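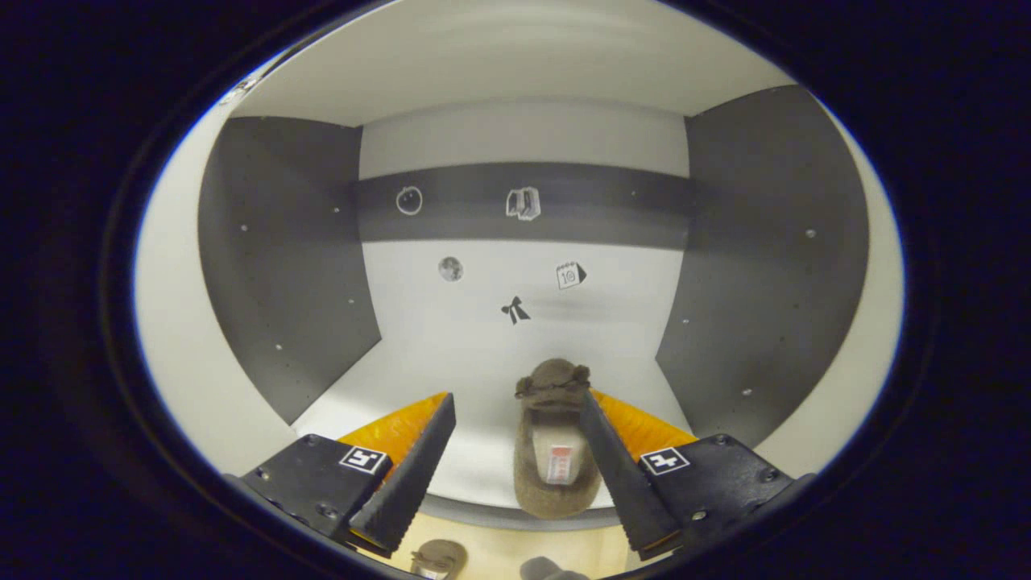 Brown slipper, toe up, in the white and gray cubby. The small stickers are on the back wall.

Entryway Slippers and Cubbies: README

Contents of this release

The set covers one household activity: putting indoor shoes away in small box-like cubbies and taking them out again. It holds 1568 clips and 144 still pictures. All of it was recorded in the Sellex entryway mockup between January and March.

The footwear is mostly slippers, with a smaller share of clogs and canvas house shoes. Every item is a single shoe. Pairs are split into left and right and given separate item numbers, so a search for a pair has to use the pair_id column.

Footwear

Items were bought used or taken from the Damasceno household goods collection, which we had already drawn on for the coat hook set. Sizes run from toddler to large adult. We did not clean up pilling, flattened heels or loose threads before recording.

Each item has these fields in items.csv:

item_id: four digits, never reused
pair_id: same for left and right
type: slipper, clog, house_shoe
upper: plush_or_felt, knit, canvas, foam, other
color: one plain color word, the main color only
decoration: none, bow_or_gather, pom, embroidery, other
insole_label: yes or no

Plush and felt share one value in the upper field. Our labelers disagreed on them too often in the first pass, and the split was dropped. The same goes for bow_or_gather, which takes in anything knotted, bunched or tied at the toe. Use pom only when the decoration is clearly a ball.

insole_label is yes when a printed label can be seen inside the shoe, whether or not it can be read. The brown slipper in the picture is a yes. We did not transcribe label text. Many of the labels are too small to read at recording resolution, and a half-filled text column seemed worse than none.

Cubbies

The cubbies are small open boxes. Back walls come in plain and banded versions. The banded one has a dark gray strip running across the middle of a white wall. Stickers were put on some back walls so that cubbies with the same interior could be told apart. They are black and white and show simple things such as a stack of books or documents, or a circle with a small loop at the top. The sticker layout is recorded in cubbies.csv as a layout number. It has no connection to the shoe stored in that cubby.

Placement labels

Every clip ends with one of four labels:

toe_in: toe toward the back wall, sole on the floor of the cubby
toe_out: toe toward the opening, sole on the floor
upright: shoe standing or leaning with the toe raised
other: on its side, upside down, or partly outside

The label describes the last moment of the clip. Stills carry the same labels, judged from the single picture. A shoe still in the air at the end is marked other.

Splits

train: 700 clips with full labels
val: 144 clips with full labels
extra: the remaining clips, with item_id and cubby layout only

The stills are not part of any split. No pair crosses from train to val, but cubbies do, so val should not be used to test on unseen back walls. The extra split was cut without regard to pairs and overlaps with both.

Known problems

In 45 clips the left and right item numbers are swapped. They are listed in swapped.txt and have not been corrected in items.csv, as earlier results from the Vundis storage group used the numbers as they stand.

Color is unreliable for muted browns, greens and grays. An olive-brown plush slipper may be listed as brown in one row and green in the row for its mate. We suggest merging these before using color for anything.

Clogs are nearly all foam. There are too few canvas items in toddler sizes to say much about them.

Changes

v3: added pair_id, merged plush and felt
v2: added the stills and the sticker layout numbers
v1: first release, clips only

Use and credit

Free for research and teaching. Please credit the set as Prendetti Entryway Slippers and Cubbies and give the version number. Corrections to items.csv are welcome through the tracker. Send the item_id, the column and the value you think is right, with one clip name where it can be checked.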